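USB insertion cell stalls, then crushes the socket
Forum > Automation > Faults and near misses

kwere_73
Posted Apr 14, 2019
Plug comes down from the top, gripper holds the female end facing up, they meet, everyone goes home. That was the plan. 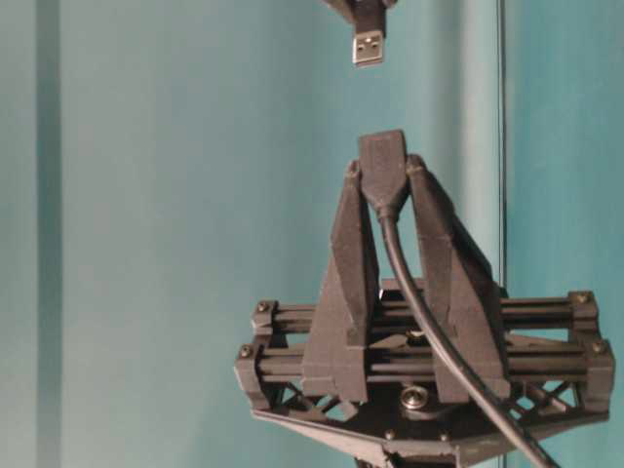 It ran 575 insertions without a complaint. On 576 the plug landed on the rim and the Z axis kept pushing, because I'd set the force limit to 60 N while debugging and never put it back. Two sockets dead, one plug shell folded like a taco. Is there a fix besides firing me?
- Kipchumba Were

grollis_fan
Your cable is the problem. It pulls on the socket every time the gripper moves. Clamp it.

bgachanja
Disagree. A cable doesn't set a force limit. We had the same crunch at Stovbridge in July and spent a week blaming the cable, which was very patient about it. Drop the limit, add a search spiral, and make it back off on contact.

grollis_fan
And when the spiral drags the socket sideways in those skinny fingers?

bgachanja
Then you stop and raise an alarm, like civilized people.

masine_tom
Where was your hand when it did this? Asking as someone with a flat thumbnail.

kwere_73
On the coffee, luckily. Guard door was open though - yes, I know. Interlock goes back on before anything else moves. Limit is at 15 N now and I'll try the cable clamp too, mostly to keep the peace.

grollis_fan
I'll take it.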